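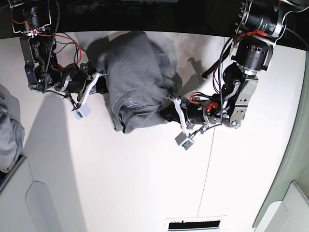
Gripper trials: frequently asked questions

Last updated: June

What are you comparing?

Two sets of fingers for the two-arm folding bench at Skorstead. One set is the moulded finger from Stotuva, which we have used since the bench was built. The other is the Prasertsri finger, which is longer and has a softer tip. The arms and the folding program stay the same for both.

Why cloth?

Our customers handle a lot of it, and it is hard on a gripper. A box keeps its shape when you take hold of it. A thick garment bunches and creases, and the fingers have to push into it without dragging the rest along.

Which garments do you use?

Thick, soft ones for the main trial, in grey and navy. We tried thin cotton shirts first, but both sets managed them equally well and we learned very little. Shiny sports fabrics are not included yet.

How long is a trial?

Each set of fingers does 50 folds. We stop after every 6 to wipe the tips and check that the mounting screws are still tight. A full trial takes most of a working day - longer if a finger has to be changed.

What counts as a failed fold?

A dropped garment, a grip that closes on nothing, or a bundle that comes apart when the arms let go. A crooked fold is noted but still counts as a pass. We may tighten this later.

Do both arms have to hold the garment at once?

Yes, for the last part of the fold. They take it from opposite sides, so a weak grip on one side shows up quickly. If you only have one arm, our results will not tell you much.

What are the small white boxes under the grippers?

Sensor boxes, one for each gripper. They stay on for both sets of fingers. If you fit your own, leave some slack in the cable and run through the full wrist movement by hand before switching on.

Which controller do you run?

A Nodon, with the standard settings. We raised the closing force once, for the Prasertsri fingers, and put it back after 2 runs as it made no difference to drops.

Which set is better so far?

The Prasertsri fingers drop less. They had 6 failed folds against 9 for the Stotuva set. They are also slower to let go of thick cloth, and the tips mark sooner. We would not replace a working set on these numbers alone.

Can I send in my own fingers?

Yes, if they fit the same mounting plate. Send a pair for each arm and one spare pair. Trials start on a Tuesday, and we return the parts with the fold log.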